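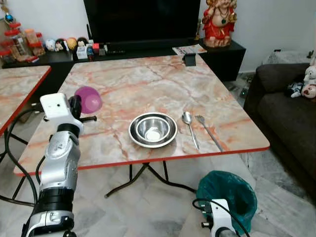
Most towns that can afford it, and many that can't, are replacing their public counters with apps. I live in one of them. Camacho has moved nearly everything a resident needs from the town onto a service called Nestent, and the last staffed window at the town office is due to close soon. I think this is a mistake, and I don't think you have to dislike technology to say so. I pay my bills on my phone. I did the Nestent registration at home, at a folding table with a fork and spoon and a couple of steel bowls on it, and for me it went fine. But I have a good phone, a steady connection, and a name and address that match on every record I own. A system that works for me hasn't been tested very hard.

The case for closing the window is mostly about money. The town says the counter handled 3673 visits last year and that the same work can be done online for less. I accept the number. I don't accept what is drawn from it. A visit to a counter and a session in an app aren't the same unit of work. People who come to the counter are often there because the other way already failed. They have a water bill with the wrong meter on it, or a parking permit for a car registered to a parent who has died, or a form that wants a document they were never given. If you divide the cost of the clerk by the number of visits, you get a high price per visit. You are also pricing the hardest cases in town against the easiest ones.

I spent part of April helping a neighbor, Sreekumar Salian, with a refund. He had been billed twice for the same trash pickup, 109 dollars each time. Nestent showed both payments. It also showed a balance of zero, so it offered no button for a refund. The help page sent him to a chat window, which asked him to pick a subject from a list, and refund was not on the list. He picked "Other." He got an email saying his case was closed. He opened it again and got the same email. On the third try we drove to the town office, where a clerk looked at the two payments, said "Yes, that's a duplicate," and started the refund. It took less time than finding a parking space.

I have heard people say that this only shows the software needs work. Maybe so. Put a refund choice on the list and Mr. Salian's problem goes away. Then somebody else turns up with a problem that isn't on the list either. A list is written by people guessing ahead of time what can go wrong, and they will keep missing things. The clerk had no list. She had the authority to look at a plain error and fix it. That authority is what the town is giving up when it closes the window, and I haven't seen any plan to put it somewhere else.

The other argument is that hardly anyone uses the counter now. This one needs care, since the town has spent two years making the counter harder to use. The hours were cut to mornings. The sign out front was changed to point people to the website. The phone line was moved to Wirkell, a call center company, and its agents can read your Nestent account to you but can't change anything in it. After all that, fewer people came in. I would expect the same result if you took the benches out of a park and then counted who was sitting down.

There is a fair point on the other side, and I don't want to skip it. The old counter was not a good place. I remember standing there on a lunch break, getting to the front, and being told I needed a copy of something and the copier was down. People who work shifts could hardly ever get there. For them the app is a real gain, and I would not take it away. Renewing a permit at midnight in your own kitchen is better than losing half a day's pay. Keep all of that.

What I would ask for is small. Keep one window open, and keep it open some evenings. Give the person behind it the power to correct a bill, cancel a wrong charge, and accept a paper form. Print the address of that window on every bill, in type the same size as the web address. Vuvance, up the road, has 3000 residents and a smaller budget than ours, and it still has a clerk you can walk in and talk to. She also sells dog licenses and handles the keys to the community hall. It isn't a full day's work at the window every day, so they gave her other work to do in between.

The council takes comments on the closing until 24/04/2025. The form is on Nestent. You can also write a letter and leave it at the counter, and if you have a few minutes I would suggest doing it that way.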